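Carkorus
Home | Arms | Spares | Service notices | Contact

Trundero Joint Brake Kit (replacement part)

Availability: in stock
Fits: Trundero arms supplied since June
Service notice issued: Fri 3 December

This kit replaces the holding brake in the lower joint of the Trundero arm. Carkorus has received 3 reports of arms sinking slowly after an emergency stop. In each case the brake had engaged but did not hold the full load. The furthest recorded movement was 155 mm. No injuries have been reported.

Owners are asked to stop using affected arms at full reach until the kit has been fitted. Loads must not exceed 2 kg in the meantime, and no person should stand or place their hands beneath a raised arm, whether or not the power is on.
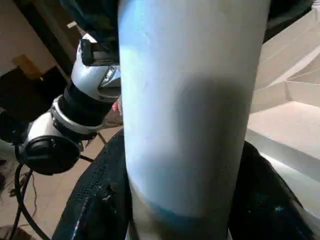

White arm with black joints, beside a white cylinder with a teal-blue band.

Before fitting, lower the arm to its rest position, switch off the supply and disconnect the cable. The brake cover must be tightened evenly. An arm that continues to sink after the kit has been fitted must be withdrawn from use and returned to our Mabula workshop.

The kit contains the brake, a cover seal and printed instructions. It is supplied free of charge for affected arms. For all other orders the price is £70, excluding delivery.

The Ustulent arm uses a different brake and is not covered by this notice.

Related items: Trundero cover seal | Trundero supply cable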